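Does the altitude on the bag mean anything? A coffee buyer has doubts

The buyer for Cavora, a wholesale coffee importer, has a shelf of retail bags above the sample roaster. Most of them come from competitors, and most have a number printed on the front in large type. It's the altitude. On a Wednesday morning, between two rounds of tasting, the buyer agreed to talk about that number on the condition that no name went into print.

"I sell to roasters who put it on their bags," the buyer said. "I'd like to keep selling to them."

The standard story is easy to repeat. Coffee grown higher up ripens more slowly because the nights are cold, the beans come out denser, and dense beans taste sweeter and brighter. I asked how much of that holds up.

"Some of it. If you stay on one hillside, with one variety and one farmer, then yes, I'd expect the top rows to taste different from the bottom rows. I've tasted that. What I don't accept is that you can take a number from one country and a number from another and say the bigger one wins. Farther from the equator it gets cold lower down. The same height is a different climate."

So why does everybody print it?

"It looks like a fact. 'Sweet' is an opinion. A number with a letter after it looks like somebody measured something."

And did somebody?

The buyer laughed at that and took a while to answer. Often, it seems, the figure on the bag belongs to the washing station, where the cherries are brought in for processing. The farms that supply it may be well above it or well below. In other cases the number is a range so wide it covers the whole district. Cavora once bought two lots from a supplier called Palacios that arrived with exactly the same altitude on the paperwork. The farms turned out to be 170 meters apart in height.

"They weren't lying to us. There's a box on the form, somebody filled it in years ago, and it gets copied. I've copied it myself. I'm not proud of that."

Does 170 meters matter in the cup?

"I doubt it. That's my point. If it doesn't matter, why is it on the front? And if it does matter, why is nobody checking?"

The blind table

Two years ago the buyer began taking altitude off the sample labels before tasting. It was a small change and caused more argument in the office than expected. Some people said they needed it to put the coffee in context. The buyer thinks they needed it to know what to say.

"You see a high number and you go looking for acidity. You find it, too. I did it for years. Then we covered the numbers up and my notes got shorter."

The house test now is plain. Every sample gets a code. Scores are written down before anyone speaks, and the paperwork comes out after lunch. A lower-grown lot known in the office as Kitudness did well enough under this system to be bought, and the buyer admits it would have been passed over in earlier years on the strength of its sheet alone.

I wondered whether that proved anything more than one good coffee and one lucky day. The buyer wondered too.

"It proves I was wrong about one coffee. I wouldn't hang a theory on it. People in this business love a theory. Last year it was all about fermentation tanks, and I have the same questions about those."

Who pays for the number

There is money in it, of course. Roasters pay more for high-grown lots, and the buyer says some contracts at origin are written with altitude bands, so a farm just under a line earns less than its neighbor just over it. I asked if that was fair.

"No. But take the bands away and you need some other way to set the price, and the other way is people like me tasting it and having an opinion. I'm not sure a farmer should trust that more. At least a hill stays where it is."

That struck me as the strongest argument for the number I heard all morning, and it came from the person arguing against it. I said so. The buyer shrugged and went to check the kettle.

What should replace it on the bag? The buyer would like to see harvest month, and nobody seems keen. Nalta, a roaster that buys from Cavora, tried printing June on one of its lots and had customers write in to ask if the coffee had gone off.

"It hadn't. It was fine. But you tell people a date and they do the math, and they've never done the math before. Altitude never gets old. I suppose that's another reason everybody likes it."

Roast date is useful, the buyer says, though less so than the internet believes. Variety is useful if it's true - and that's another long conversation. Tasting notes are mostly decoration. I read a few aloud from the bags on the shelf and was asked, politely, to stop.

I left with a sample bag of 200 grams, no label, only a code in marker. I brewed it at home the next day and thought it was bright and clean, grown somewhere high. Then I emailed to ask. I haven't been told yet, and I'm starting to think I won't be. 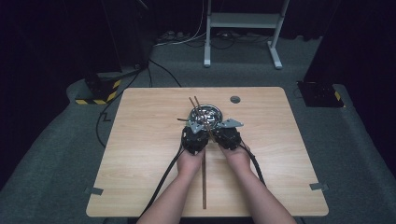

Buying tips from the interview

Treat altitude as a hint when you compare coffees from the same area, and ignore it when you compare countries.

If the bag gives a wide range, assume it describes the district.

Ask the roaster when the coffee was harvested. A shop that can't tell you may still sell good coffee, but you'll have learned something about the other figures on the bag.

Buy the small size first.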